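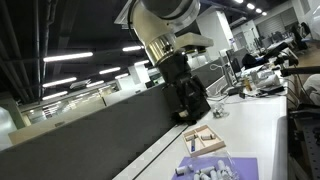

Robot arm and black gripper, with the gray partition behind.

How to Get Through Your First Winter in Remavska
By Zixuan Wei
Updated January 31, 2024

If you've just picked up Remavska and your little river town has already frozen solid on you once or twice, pull up a chair. My first three towns went the same way (the third one had a lovely bakery, and I still miss it), and it took me far too long to work out that the game wants you to start getting ready for the cold when the strawberries are still out. This guide is for the standard difficulty with the default map size. If you're playing on Hard, most of it still works, but you'll want to start everything a bit sooner.

What you'll want before you begin

A fresh town, or one that hasn't gone past June of its first year. If you'd like to follow along on the same map I use, type 1,984 into the seed box on the new game screen and pick the valley called Bautista. It has a wide bend in the river, plenty of birch on the east bank, and flat ground right where you start. You can use any map you like, of course, but the directions will match up better on that one.

Step 1. Pause and place your storage first

Before anybody picks up an axe, pause the game and put a woodshed and a pantry side by side near the river crossing. I know it's tempting to build the houses first, and they're so cute with the little lanterns! But your settlers will happily sleep in the wagon camp until the leaves turn, and they won't complain about it nearly as much as they complain about a long walk for firewood. Leave a two-tile gap behind the pantry so you can upgrade it later.

Step 2. Set your jobs

You begin with 6 settlers. Put two on wood, two on foraging, one on fishing and one on building. Open the job panel with J and drag the sliders yourself, and please switch off "auto assign" while you're in there. It will pull your fisher off the water every time a fence needs fixing, and then you sit there wondering where all the trout went.
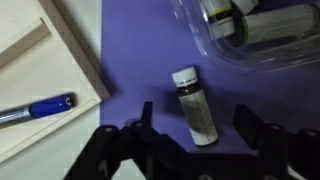

Step 3. Save your coins until the trader comes

The trader, a grumpy fellow from Starnska with a mule, turns up for the first time in the middle of summer. He'll have wool coats, seed potatoes and a music box. Everyone wants the music box. Buy the coats! A full set for your starting settlers costs 137 coins, and you can just about manage that if you haven't spent anything on road upgrades. If you come up short, sell him your smoked fish, but never your raw fish, as he pays less than half for it.

Anything left over should go on seed potatoes. Plant them the same day if you can, on the sunny side of the hill, and they'll be ready before the first frost.

Step 4. Build the houses, close together

Once the coats are in the pantry, go ahead and build your houses. Houses that share a wall share their heat, and the game mentions this exactly once, in a loading screen tip that flashes by before you can read it. Three in a row with the hearths toward the middle is the layout I keep coming back to. You can check how well it's working by holding H, which brings up the heat view. Orange is good, yellow will do, and anything blue needs another look.

Step 5. Stop foraging when the geese leave

There's a sound cue for this, so keep your volume up. When you hear the geese, move both of your foragers over to wood. The berries are nearly done by then, and foragers who stay out too late catch a chill and spend a week in bed, burning your firewood while they're at it.

If things go wrong anyway

If the woodshed runs low in deep winter, you can pull down the wagon camp for timber. People forget it's there! It gives you enough to keep one hearth going for around ten days. You can also close up one house and move everybody in together, and the mood drops for a while, but it comes back quickly in spring.

If a settler's portrait turns gray, click it right away and choose "Send to the hearth." Don't wait for the warning bell.

Keep a separate save from late summer, before the geese. The autosave only holds the last 2 seasons, and by the time you see that the potatoes were planted on the wrong side of the hill, you may want to go back further than that.

Next guide: Spring floods, and where to put your mill.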